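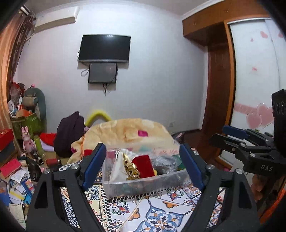

3 min read

12 Jul 2019
By the Rikbridge team

HESDALE - Yes, we know what month it is. The windows are open, the fan is going, and we're standing over a patterned tablecloth with a plastic box of holiday decorations, because today we're announcing that the Rikbridge Box Swap is coming back to Hesdale this December and sign-up is open now!

For anyone new, the swap is pretty simple. You take one clear plastic box, you fill it with the small shiny stuff you're tired of looking at (or have far too much of), and you bring it to us at the old Muvell showroom. You go home with somebody else's box. I've done it myself and got a whole string of tiny bells out of it, which my dog now hates.

Last year we had 101 boxes come through the door, and I loved nearly all of them. I say nearly because a good few were stuffed so tight that the lids popped off in the van. So this time we're getting the word out early and sharing how we like a box to be packed. I've been at it all morning with one of our own and I have opinions.

Tinsel first. Please, please put it in a clear bag by itself. The silver kind sheds on everything, and once it gets into a red bow you'll be picking it out till spring. A see-through bag also means the person opening your box knows what they've got without shaking it all over the rug.

Anything gold with a raised pattern should go in standing up, near the side, with something soft leaning against it. I like a drawstring pouch for this. White or off-white cotton is great, and if you've got one left over from a pair of shoes or a gift set, even better. Small hard things can go inside the pouch so they don't rattle around at the bottom.

Chain and cord are where people give up, me included. Wind it loosely, lay it in last, and let it sit along the top. You'll have to take it out first anyway.

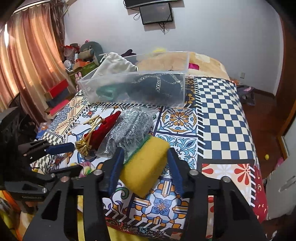
And wipe the box down before you start! A kitchen sponge does it, the yellow sort with the green scrubby side, but go easy with the green side because it scratches clear plastic and then everything looks foggy. Ours has gone cloudy at the front over the years and I still use it, so don't go out and buy a new one just for us. Dry it well before anything goes in. Damp tinsel smells like a basement.

We're also adding a table for loose odds and ends this year, the bows and single ornaments that don't really make up a box. Folks asked for it last time and they were right. You can leave up to 20 pieces there and help yourself to the same number. Crumpled bows are welcome. A few minutes with your fingers and most of them perk up fine.

What we can't take: real candles, anything with glass already cracked, and light strings, even if they worked when you put them away. We had 2 strings last year that didn't, and it made for a sad opening night for the people who got them.

Sign-up is free and you can do it at the front counter at Muvell or at the Llanos branch, where there's a paper sheet by the register. Write your name, how many boxes you're bringing (the limit is 3 per household) and whether you'd like help carrying them in. If you don't have a box, ask at either counter and we'll put you down for one of our spares.

Drop-off dates for December will go up in both windows once the hall schedule is set. Until then, have a dig in the closet and see what's in there. I found a bow this morning that I'd been blaming my sister for losing.

Questions about the swap can be left with the counter staff at Muvell or Llanos, and one of us from Rikbridge will get back to you.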